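Zullaveck opens reuse room for office tableware in Warnlow

FOR IMMEDIATE RELEASE

WARNLOW - Zullaveck, a company which collects and resells used office kitchen goods, will open its new sorting room in Warnlow in May. The room is made for small tableware such as cups, saucers, bowls and serving trays that offices give away when they move or close a floor. In the past year the company received more than 4,000 such pieces, and its old space behind the Brenbridge store became too small for this work.

The new room has 12 sorting tables. Every table has a wide, smooth top with nothing stored on it, so a person can put down a tray, look at each piece and decide where it goes. Previously the sorting was done on shelves and on the tops of boxes. It was slow, and small things like spoons and sugar packets often stayed at the bottom of a box until the customer found them.

"We wanted a simple room with good tables," the company said in a statement. "When the tray is on the table and the table is clear, the work goes well. We did not need anything more complicated."

Goods arrive in the condition in which the office kitchen left them. A tray can come with a cup lying in it, and next to the cup there can be a wrapper or some other packaging from the last coffee break. The sorter takes out the packaging first, then the cups, and the tray is the last to be checked.

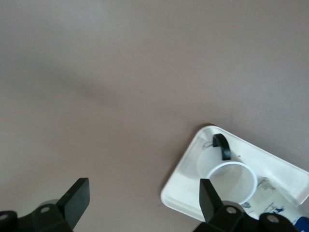
Cups are checked at the rim and at the handle, as these are the two places where damage is most common. A cup with a chip at the rim is not sold. A cup with a loose handle is put aside, and if the repair is possible it is done in the same building. Trays are checked for cracks in the corners and for deep scratches on the floor of the tray. Light marks from use are accepted, and the price is lower in this case.

After the check all pieces are washed, dried on racks and packed in sets. The most requested set is called Calimlim. It has a serving tray and cups that fit on it, chosen so that they look well together even if they come from different offices. Zullaveck sold 1,413 Calimlim sets last year, mostly to small offices, meeting rooms and guest houses. From May the set will be also available with plates.

Offices that want to give tableware can bring it to the Warnlow address in the morning hours, or ask for a collection. Collection is free inside Warnlow and Brenbridge for 28 pieces or more. For smaller quantities there is a drop-off shelf at the entrance of the Brenbridge store. The pieces do not have to be washed before, but the company asks kindly that liquids are poured out and that glass is packed separately from the rest.

Zullaveck does not accept electrical kitchen devices, knives or plastic cups made for single use.

The Brenbridge store stays open with the same hours. Its back space, where the sorting was done until now, will be used for the display of larger trays and boards - many customers have asked to see them before buying.

About Zullaveck

Zullaveck collects, sorts and resells used tableware from offices. The company has a store in Brenbridge and, from May, a sorting room in Warnlow.

Press questions can be sent to the Zullaveck office in Warnlow. Visits to the sorting room for press are possible by appointment.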